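Section 2. Planning and Budgeting for Your Kirnska Tabletop Arm

Please read this section before you place your order. We know it is tempting to skip ahead to Section 3, where the unpacking starts, but most of the calls our support desk gets in the first month are about things that could have been settled with a tape measure and a pencil. Take an afternoon over it, with a cup of coffee if you like, and write your answers on the worksheet at the back of the guide.

2.1 Decide what the arm will handle

1. Make a list of the objects you want the arm to pick up, push, open or turn over. Put everything down, even the jobs you only hope to get to next year.
2. Mark the largest object and the heaviest one. They are often two different things, and both matter when you choose a gripper.
3. Mark anything dark, shiny or see-through. These can be harder for a camera to make out, and you may want to set aside money for better lighting.

Note: If your list has more than 7 kinds of object on it, price the Olach finger set along with the standard one. Buying the two together saves a second delivery charge.

2.2 Plan the table and the space behind it

1. Choose a flat, steady table. Press down hard on each corner - if it rocks, fix it or budget for another one.
2. Allow a clear strip at least 94 cm deep in front of the arm's mounting point.
3. Pick a plain, light top if you can. It does not have to be fancy, and it will not stay perfect. Scuffs and scratches are part of working life, so a top that can be replaced on its own is money well spent.
4. Plan a simple backdrop. A pale curtain does the job nicely and costs far less than a built wall.

Caution: Keep loose fabric outside the full swing of the arm. Measure with the arm stretched out, with the gripper fitted.

2.3 Work out the full cost

The price of the arm is only the beginning, and we would much rather you heard that from us now. Go through these lines in order:

1. Arm and controller, as given on your quote.
2. Gripper and spare fingers. The Tarnus starter pack is $263 and covers one full change of fingers.
3. Table, backdrop and lighting. Many of our customers spend over $625 on these three together.
4. Cable guides, clamps and a power strip with its own switch.
5. Test objects. Buy two of each, so that a cracked lid does not hold up your week.
6. Your own time. Set-up and first trials tend to eat more of it than people expect, so please be generous with yourself here.

Note: The Dai service plan may be added at any time up to the end of May without an inspection fee.

2.4 Check reach with your largest object

Before you sign off on the budget, borrow or mock up the largest item on your list and try it on the table you have in mind. If you are visiting our demo room, bring the item along and we will gladly set it under an arm for you.

1. Lay the object flat, with its long side running away from you.
2. Bring the gripper down slowly over one half of it.
3. Look for open table on at least one side, so there is somewhere for the object to go.

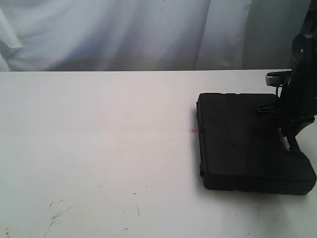 Figure 2-1. Reach check with a black hard-shell case. The left side of the table is kept clear.

4. Repeat the check over the other half. If the arm has to strain, write "long reach" on your worksheet and ask for a fresh quote.

Caution: Keep your hands away from the fingers whenever the power is on, even if the arm is standing still.

Prices in this section were last checked on 8 March 2020.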